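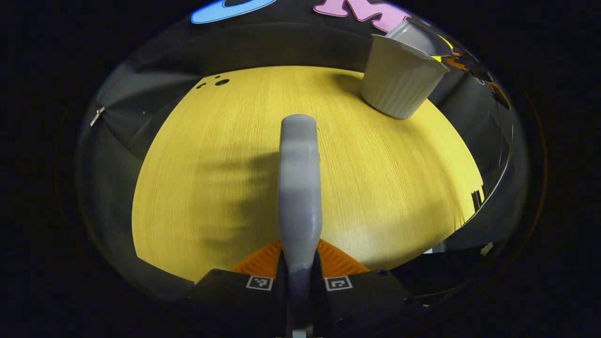

Figure 1. Table with yellow wood grain.

Wood Grain and the Choice of a Study Table
Project report by Liviu Ene
Supervisor: Úna Cullinane

1. Introduction
Many students spend long hours at a table, but we do not often think about how its surface looks. In my project I wanted to learn if students in the Kirncombe residence prefer a table with visible grain or a table with one plain color. I started the work in April and finished it before the exams.

2. Background
Grain is the pattern made by the fibers of the wood. When a board is cut along the trunk, the lines are long and almost straight, or they make tall arches. When the cut is made across, we see rings. Today many tables have a printed pattern in place of real wood, and for a person who is not a carpenter it can be difficult to see the difference. In my home town Garnulitz most old kitchen tables are solid beech, and they become more yellow with the years.

3. Method
I asked 19 students to answer a short questionnaire. They looked at 5 sample boards in the common room, always in the evening under the same lamp. Each person chose one board for studying and one for eating, and wrote the reason in own words. I did not say which samples were real wood. Three students did not complete the second part, so the results for eating come from 16 answers.

4. Results
For studying, the most popular sample was the light one with a weak grain. Students wrote that it is "calm" and that paper is easy to see on it. The dark sample with strong lines was chosen more often for eating. One student wrote that it reminds her of a restaurant. The plain gray sample was the least popular in both parts, which I did not expect, as the new furniture in our library is gray.

5. Problems
The boards were small, and a full table can give a different feeling. The lamp had a warm light, so the colors looked more yellow than in the day. Also, all the students live in the same building and some of them discussed the boards before they answered.

6. Further work
I would like to repeat the test in daylight with bigger boards. My supervisor also advised me to ask about touch, and to let the students write on each board for some minutes before they choose.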